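Do Fuel System Cleaners Do Anything? Automotive Technology, Term Project Report

Bottled fuel system cleaner is sold with big promises: better mileage, smoother idle, more power. Our group wanted to know if a driver would notice any of it. We picked Kullico, the brand the parts counter at Nomberg Auto pushed on us, and ran it through the shop's old Bautista sedan.

We drove the same loop on 3 tanks of regular gas, 2 without the additive and the last one with it. Total distance was 1,726 miles. Fuel use came from fill-up receipts and the odometer, which is a crude way to do it – a pump that clicks off early can shift the result by more than the effect we were looking for.

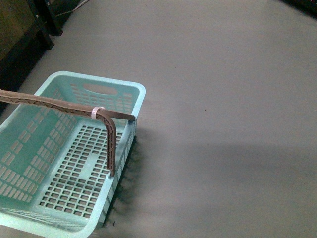 Page last changed: December

The treated tank did come out slightly better. I don't trust it. The weather was milder by then, and the driver knew which tank had the cleaner in it. The Jivis scan tool showed no change in fuel trim after a 45-minute warm idle, and that was the one reading we couldn't influence with a light foot.

The label says to repeat the treatment at every oil change. We found nothing that would justify paying for that on a car with no symptoms. A car with dirty injectors might respond differently, but we didn't have one to test.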